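Masa madre en verano: ¿cuánto la dejáis?

trirkum_pan
¡Por fin me ha salido un pan con alveolos! Harina Guérin, 8 horas de bloque y 2 pliegues - nada más. ¿Vosotros cuánto?

Killian Courtois
¡Qué alegría! Pero 8 horas en agosto me parece una barbaridad, con 29 grados en la cocina se te pasa seguro.

trirkum_pan
Pues a mí no se me pasó, y eso que la dejé en la encimera toda la tarde :)

Mireille Collet
Yo estoy con Killian, mejor nevera por la noche. Y bol bien ancho y hondo, ¡se pliega de maravilla!

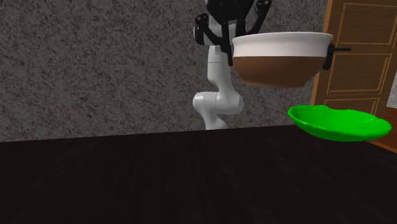 Tema siguiente: ¿Centeno o espelta para empezar?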